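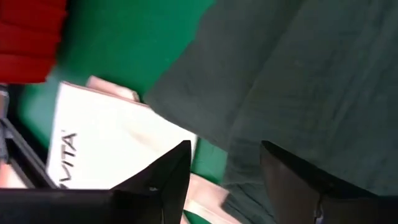

Shanthi Seneviratne looks after the sorting cell at Tarneck's Midstead site, and she lights up when you ask about fingertips. "Everyone wants to talk about the software. I want to talk about tips!"

Hers are black and tapered, made to get under the corner of something flat, like a white paper bag lying beside a heap of cloth. She checks them every 400 picks, wiping off lint and feeling for burrs. "Cloth finds every rough edge you've got."

The wrist camera gets a clean at the same time, then she runs 16 test grasps. A full tip change takes her 36 minutes, down from 90 when she started. "I still do the last screw by hand. I love that bit."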